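Pevberg Cabinet Arm
Category: Office Automation / Filing and Storage

The Pevberg is a jointed arm with a two-finger-width working range of 15 to 163 mm that opens office cabinets, files binders and closes up again. Okafor sells it with setup, two site visits and a year of support. It runs from a normal wall outlet and needs no changes to the furniture.

Most customers put it on filing rounds. At Hondelia, staff used to walk to the cabinets each time a binder was due back. They now leave binders on the desk and the arm takes the round at 4 p.m. Desk staff kept their jobs and their seats. The work that changed is the checking: one person reads the day's list and signs off on anything the arm skipped.

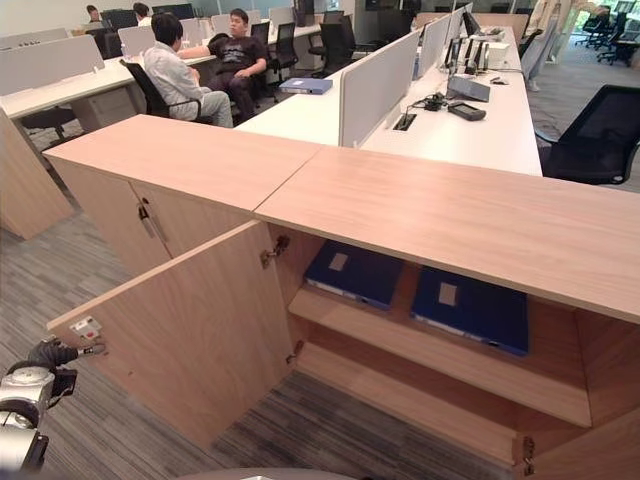 Workplace Automation Team, Okafor

Cabinet doors are the hardest part of the job. The gripper takes hold of the small latch fitting on the inner edge of an open door, and binders stored flat on a shelf, with a label on the cover, are the easiest for it to sort. People can stay at their desks close by during a round.

Upendo Nyamweya handles training at our Wotivton office. A course takes one morning and covers stopping the arm, clearing a stuck door and changing the list.

Binder positions stored: 400
Rounds between service checks: 220
Lead time: ask for current dates

Tags: cabinets, filing, office robots
Shares: 15 | Comments: 0
Contact Okafor | Back to top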